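From: Miroslava Doležal
To: Priltier refurb list
Date: Oct 13, 2025
Subject: Re: Dell desktops from Civis - drives and power supplies

Ataberk Saraç wrote:

> Hello all,
>
> I've picked up two of the Civis desktops to strip and I'm stuck already. The
> side is off and the case is lying flat on the bench. I can see the memory and
> the board, but I can't see any screws holding the drives, and I don't want to
> start levering at grey plastic to find out.
>
> Three questions, if anyone has the time:
>
> Do the drives come out before the power supply or after?
> Is the blue plastic something you press, lift or pull?
> Are we keeping the power supplies or do they go in the metal bin?
>
> Also, the stock sheet has a column headed "PSU ref" and I don't know which of
> the many numbers on the label it wants.
>
> Thanks,
> Ataberk

Hello Ataberk,

I did one of mine last night so it's fresh in my mind. Taking your points more or less in order.

Drives first. You can get the power supply out with the drives still in, but the wiring gets in your way and you end up doing everything at an angle. Before you touch anything blue, unplug the data and power leads from the drive you're removing. Most of the broken plugs that Verner sent back to us last time had been pulled by the wire. Hold the plug itself and rock it a little.

Leave the zip tie on the black cables alone if it isn't stopping you. Whoever gets the case next will want them bundled, and I've seen a cable nicked by someone going at a tie with side cutters. The coloured power wires can be eased over to one side by hand.

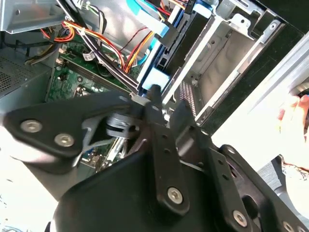 Inside the case, with the black memory slots, the zip-tied black cables and the power wires.

On the blue plastic: on mine it was a latch. Squeeze it towards the drive and slide, and it should come with very little effort. If it doesn't, stop and check for a lead you've missed. Please don't put a screwdriver behind it. We have no spare latches at all, and a case without one is only good for parts.

The memory comes out before the board gets knocked about any further. Open the clips at the ends of the slots, lift the sticks straight up and put them in an antistatic bag with the asset number written on it. Write on the bag before you put anything in it - I've put a pen through the side of one doing it the other way round.

Power supplies we are keeping, as long as the fan turns freely and nothing smells burnt. Trnka will take working ones for their own repairs and they've asked for them with all the leads attached, so no cutting. Undo the screws at the back of the case, unplug from the board, and check for a catch underneath before you pull. Don't open the unit itself under any circumstances, and leave it unplugged from the mains for a good while before you handle it.

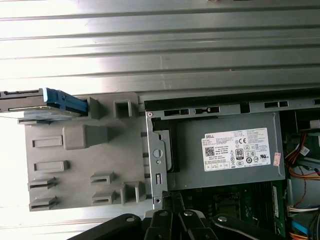

For the "PSU ref" column, put the maker's model number and nothing else. Some people have been copying out the long serial, others the part number, and one sheet came back with the input voltage in it. If you can't find the model number, leave the box blank and put a sticky note on the unit, and I'll look it up when I'm next in. Please don't peel anything off or write across the label. Trnka won't accept them if it can't be read.

While I'm here, the stock numbering. The old sheet ended at 1,437 and the Civis machines start at 2,000, so there's a gap and it's meant to be there. If you find a sticker with 3,662 on it, that's a Civis number and you can ignore it. Ours are the handwritten ones.

Drives go in the locked cupboard and not on the shelf, even the ones that look dead. They all get wiped or drilled and I have to sign for each. If you're part way through a machine when you need to leave, put the screws in one of the little tubs and leave the tub inside the case.

I still haven't had an answer from Verner about the side panels, so stack them by the door for now.

If the second machine gives you trouble, leave it on the bench and we can go through it together.

Regards,
Miroslava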